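The Robot That Stopped in the Middle of a Stitch

Last July I went to Quiroga, a workshop in Flutthorpe where surgical robots learn to sew. I hoped to see something cool. I got something better – a breakdown!

A stitching robot has two thin metal arms. One holds a curved needle and the other helps with the thread. Each arm ends in a pair of tiny jaws, and they have to work as a team.
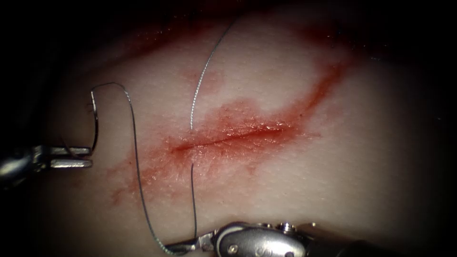 What went wrong?

The robot was sewing along happily (I was already getting hungry) when a red message popped up and both arms froze. The computer program that runs them is called Dreltidel, and it had noticed a problem. It told one pair of jaws to close, and the little motor said they hadn't closed far enough.

Inside a robot's wrist there can be thin cables, a bit like the brake cables on your bike. Pull one and the jaws move. If a cable gets slack, the jaws lag behind, and then the robot doesn't really know where its own fingertips are. Imagine threading a needle in thick mittens!

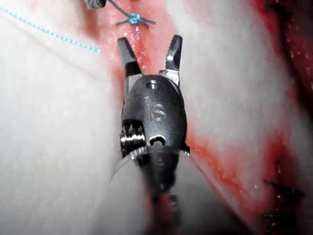 Why not just keep going and be extra careful? Jarthorpe, age ten, wrote in to ask me that. Great question! A robot can only be careful if it knows where it is. When it isn't sure, freezing is the safest thing it can do, and then a person decides what happens next.

The engineers looked through the robot's diary, which is called a log. That cable had been used for 220 practice stitches, and it had been running late for the last 20 of them. Only by a teeny bit, but late is late.

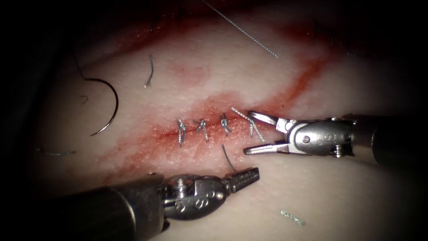 How did they fix it?

They put in a new cable and changed a rule. Now Dreltidel does a jaw check every 6 stitches – open, close, open, close – and it stops sooner if anything feels slow. I think it looks like a crab waving hello.
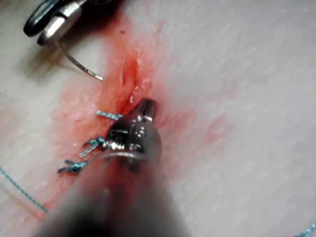 Stitching practice at Quiroga, with the needle held ready near the cut.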